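Against the Charcoal Wall

By Naomi Rashidi

Every February the home sections bring back the dark wall, and every February I look at my own dingy hallway and nearly fall for it. Paint it charcoal, they say. Put something white in front of it. The room will feel calm, expensive, bigger. I have heard all of this about rooms that were small, noisy and cheap, and they stayed that way.

I don't hate the look. Put cream next to a flat dark gray and both colors get sharper, and a plain white box starts to seem like a thing somebody thought about. My quarrel is with the word matte, which gets sold as if it meant easy.

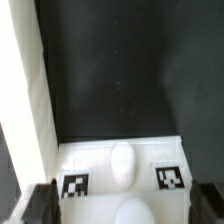 Cream on charcoal, with a few pale specks and smudges on the dark.

A glossy wall will show you a fingerprint and let you wipe it off. A matte one holds on to it. You rub, and now you have a shiny patch the size of your hand, and you'll see it every evening when the lamp goes on. My sister in Valville did her dining room in a shade from Duvico called Pamberg, 165 dollars for the paint alone, and within 2 weeks she had a mark at chair height that she has been angling a plant in front of ever since. The plant doesn't like it there.

The people selling dark walls would tell her to touch it up. I've tried touching up. The new paint dries a hair off from the old paint, and you've traded one cloudy spot for a slightly larger one with edges.

Then there is the pale half of the bargain. White and cream surfaces are supposed to do the work of bouncing light around, so everyone spends their money on the dark side and treats the white as filler. But stand a cream panel beside a gray one and a near-black one and you find out how many whites there are. Some lean warm, some go blue in the shade. The store chip tells you none of this, being smaller than a playing card.
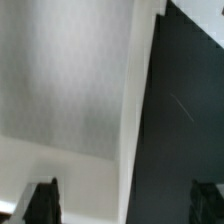

HOME & OPINION

I will grant the other side one point. A dark background is kind to shapes. Shelves, ledges, the plain top of a cabinet all read more clearly against it, and if you own few things and keep them put away, you may be very happy. I own a lot of things. So does everyone I know with a dark wall, and their rooms look like mine, only dimmer at 3 in the afternoon.

What bothers me most is the advice about size. Dark walls recede, we are told, so the room grows. I spent a Sunday at the Xie showroom testing that idea on 8 sample rooms and came away thinking the ceilings were doing it.
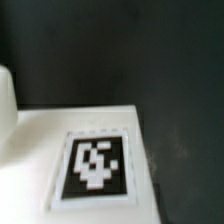

They were very high ceilings. Mine is low enough that I can change the bulb without a stool, and no paint is going to argue with that. So the hallway is staying the tired cream it has always been, scuffs included. I may wash it in the spring. If you've already bought the charcoal, use it on a closet door first and live with it for a while, and keep the kids' bikes somewhere else.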